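Why I still pay for the slow repair

Ibrahim Iyamu
2021-12-07

In August the zipper of my winter coat broke. A new coat of this kind costs 115 dollars in the big store at Gromau, and the tailor in my street asked for almost half of this sum. My colleagues told me that I am foolish to pay it. I paid, and I want to defend this decision.

First, I know the coat. The sleeves have already the shape of my arms, and the pockets are where my hands look for them. A new one I would have to learn again, and I am not a patient student.
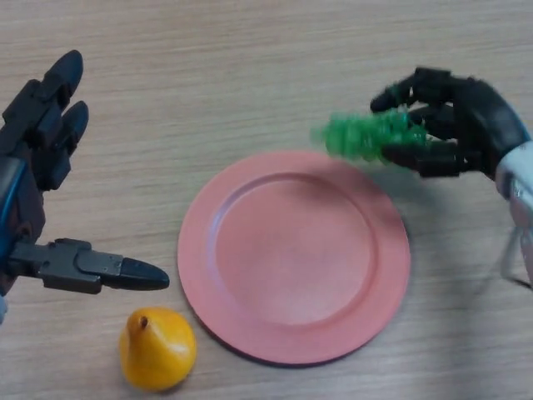 Second, the price in the store is low only for the person who stands at the cash desk. When the coat is thrown away, the city must carry it somewhere, and we pay this later with our taxes - quietly, so we do not complain.

I accept that repair is not for every person. A mother with three jobs cannot visit the tailor twice. For this reason I would like our town to give a small discount on repairs, as Rarumley did for shoes and bicycles. More than 2000 households used it in the first year.

My tailor is 71 and has no apprentice. I ask him sometimes who will take the shop, and he changes the subject to football.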